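从一堆告警里听出声音:与 Beraris 网络监控团队聊时钟同步

2020年10月28日

连上视频的时候,Natalia Meléndez 正在跟人争论一个阈值。她冲我们摆摆手,又说了两句“先别合并,等我看完抖动曲线”,才把耳机换了一边。旁边那个窗口里是 Masanobu Tsuchiya,他已经把拓扑图打开了,一副随时要共享屏幕的样子。

两个人都在 Beraris 做网络监控。Natalia 管采集和告警,Masanobu 原来是做传输的,后来转过来写插件。我们这次想聊的是他们七月份上线的时钟同步监控,一个听起来很冷门、聊起来却停不下来的题目。

为什么要盯着时钟

“很多人装监控,第一件事是看接口通不通,第二件事是看带宽,”Natalia 说,“这都对,我们也是这么过来的。可是基站之间的时间差要是慢慢漂走了,接口全是绿的,流量也漂亮,用户那边切换就开始掉。你盯着大屏看一天也看不出毛病。”

他们的客户里有一家区域运营商叫 Puline,回传网络是一段光纤一段微波拼起来的,中间还夹着几种年代不同的交换机。以前每台主时钟自己带一个网页,值班的人要一台一台点进去看卫星锁定状态。Masanobu 刚接手的时候数过,一共 14 台主时钟,登录方式各有各的脾气。

“有一台只认旧版浏览器,”他笑着说,“我们专门留了一个虚拟机给它,谁都不敢升级那个虚拟机。你想想看,整张网的时间有没有问题,取决于一个没人敢碰的虚拟机!”

插件怎么长出来的

第一版插件非常朴素。它通过 SNMP 轮询主时钟,把锁定状态、可见卫星数、保持模式的持续时间拿回来,放进一张表里。表头是 Masanobu 照着设备手册抄的,连缩写都没改。

“我当时觉得挺好,什么都有,”他说,“Natalia 看了一眼,问我‘所以现在是好还是不好?’我答不上来。我得先看这一列,再看那一列,然后心里算一下。”

于是有了第二版。插件在采集端就把几个原始值合成一个状态:已锁定、保持中、保持超限、自由振荡。四种状态各有一条说明,值班的人点开就能看到这个状态意味着什么,该找谁。原始值还在,收在下面一层,想看随时能展开。

Natalia 特别喜欢这一层设计,讲起来语速都快了:“我一直跟组里说,告警文字要当成写给半夜三点的人看的。他刚醒,他可能不是这个专业的,他手机屏幕就那么大。你给他一个 OID 加一个整数,他只能打电话把你也叫醒。”

她自己写告警文字有个习惯,先写动作,再写原因。比如“检查天线馈线,主时钟进入保持模式”,动作排在前头。组里一开始有人觉得别扭,写着写着也就都这么写了。

轮询间隔的那场争论

开头那通电话争的其实是老问题:多久问设备一次。时间偏差这种东西变化很慢,但是一旦从锁定掉进保持,越早知道越好。轮询太密,老设备的管理口又吃不消。

“Hevlow 那台老交换机,你问得勤一点,它的管理进程就开始装死,”Masanobu 说,“转发倒是完全不受影响,很有骨气的一台设备。可是在监控里看起来,它一会儿在线一会儿离线,告警刷得满屏都是。”

最后他们把采集拆成了两路。状态变化走 trap,设备自己报上来;趋势数据走轮询,间隔放宽。trap 有可能在路上丢,所以每过一段时间还要做一次核对,把插件记住的状态和设备实际的状态比一遍,对不上就补一条事件。

“核对这一步是我坚持加的,”Natalia 说,“有人觉得多余。上线第一个月它就补了 6 条事件,全是丢掉的 trap。从那以后再没人跟我提多余这两个字。”

我们问她丢包的原因找到没有。她说找到了一半:有几条是管理 VLAN 的优先级配置不对,已经改了;剩下的还挂在那里,Masanobu 怀疑是某段微波在雨天切换调制方式时短暂拥塞,但目前手上的数据还不够下结论。

“我喜欢这种还没破案的,”Masanobu 插话,“每次下雨我就去看那条曲线,我太太说我比看天气预报还积极。”

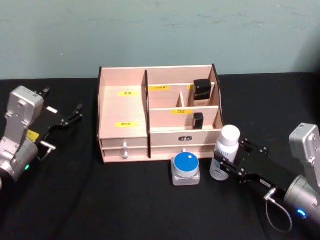 阈值交给谁来定

聊到阈值,两个人明显有分歧,而且都不打算藏着。

Masanobu 偏向按设备型号给默认值。他的理由是,恒温晶振和铷钟的保持能力差得太远,同样掉了卫星,一个可能很快就要处理,另一个完全可以等到天亮。插件知道型号,就应该替用户想好。他为此整理了 12 个型号的参数,每一个都跟手册对过,也在实验室里拔过天线。

“拔天线那几天特别好玩,”他说,“你把馈线一拧,然后就坐在那里看它漂。前面几乎是一条平线,你会觉得这东西真结实,然后它慢慢翘起来。我把每条曲线都存下来了,Csonka 那款翘得最优雅。”

Natalia 同意默认值有用,但她更在意网络里的位置。一台主时钟后面挂着备份,和一台孤零零撑着整片区域,紧急程度怎么能一样?她想让插件读拓扑,自动判断下游有没有第二个时间源。

“问题是拓扑不一定准,”Masanobu 说。

“那就让它变准!”Natalia 立刻接上,“拓扑不准,又不光是时钟这一件事受影响。”

现在的折中是这样的:型号决定保持时限,位置决定严重级别,位置信息暂时由用户自己打标签。标签只有两档,有备份和无备份。Natalia 原本设计得更细,试用下来发现大家懒得选,索性砍掉了。她说砍掉的时候有点心疼,但是标签的填写率一下子上去了,她也就认了。

值班员改变了什么

插件在 Puline 上线以后,最先提意见的是值班员。他们不太关心晶振,他们关心的是能不能在一个页面上看完。

“有位老师傅给我发了一封特别长的邮件,”Natalia 说,“前半封夸我们,后半封列了一串,从列宽写到配色。我回信的时候真的很高兴,愿意写这么长,说明他天天在用。”

那串意见里有一条后来成了所有人最喜欢的功能:在时间轴上把时钟事件和接口事件叠在一起。以前要对照两个页面,靠脑子记时间;现在拖一下就能看到,主时钟进入保持之后多久,哪些下游端口的偏差开始变大。Masanobu 说他自己排障的时候也离不开这个视图了,还顺便发现了一处接错的光纤,主备两路居然走了同一条管道。

另一条意见是关于确认告警的。值班员希望点“确认”时能写一句备注,而且交班时备注要自动带到下一班。功能很小,写起来却花了不少时间,主要是要处理告警自动恢复以后备注留在哪里的问题。现在备注跟着事件走,事件关闭了也查得到。

报表是最后才做的,Natalia 承认自己一直拖着。每月一份,列出每台主时钟的锁定时间占比、进入保持的次数、最长一次保持多久。她以为没什么人会看,结果规划部门拿去申请换天线了,还问能不能按站点类型再分一下。

给想自己动手的人

我们请他们给正在搭同类监控的读者几句建议。Masanobu 想了一会儿,说先把手边设备的 MIB 文件完整读一遍,别只搜自己要的那几个字段。他在一份文件的角落里找到过天线供电电流,厂家的网页上根本不显示。有了这个值,天线短路和天线被遮挡就能分开,少跑好多冤枉路。

“还有单位,”他补充说,“纳秒、微秒,还有人用百分之一秒。我吃过亏,图上突然出现一座高山,吓得我差点叫人出门,后来发现是换了固件,单位跟着变了。”

现在插件每次发现固件版本变化,都会先把相关指标标成“待核实”,等人看过再恢复告警。

Natalia 的建议是早一点让值班的人进来试,界面难看也没关系。她自己等得太久了,第一版在实验室里磨了很长时间,里面有好几个图表上线后没人点开过。

“我现在还舍不得删那几个图,”她说,“其中一个是极坐标的卫星分布,转起来特别漂亮。”

Masanobu 在旁边小声说,那个图他每天都看。

接下来的版本

下一个版本已经在测试,重点是 PTP 从时钟。主时钟看住了,还要看末端收到的时间到底怎么样。网络里的从时钟数量比主时钟多得多,采集方式得重新设计。目前的试点放在 18 个站点上,采集器先在本地汇总,再往中心送。

Natalia 想在这个版本里加上路径不对称的提示。光纤往返长度不一样,时间就会有一个固定的偏差,平时不显山不露水,一倒换就跳。她打算把每次倒换前后的偏差自动对比,超出范围就给规划部门留一条记录,不打扰值班员。

Masanobu 则惦记着他的曲线。他想把实验室里存下来的那些漂移数据用起来,设备一进入保持,页面上就画出预计什么时候会越线。“哪怕只是一条虚线也好,”他说,“值班的人看到虚线离红线还远,就能先把咖啡喝完。”

挂断之前,Natalia 又想起开头那个没合并的改动,问他抖动曲线看完没有。Masanobu 说看完了,阈值还得再商量,然后两个人当着我们的面又讨论了起来。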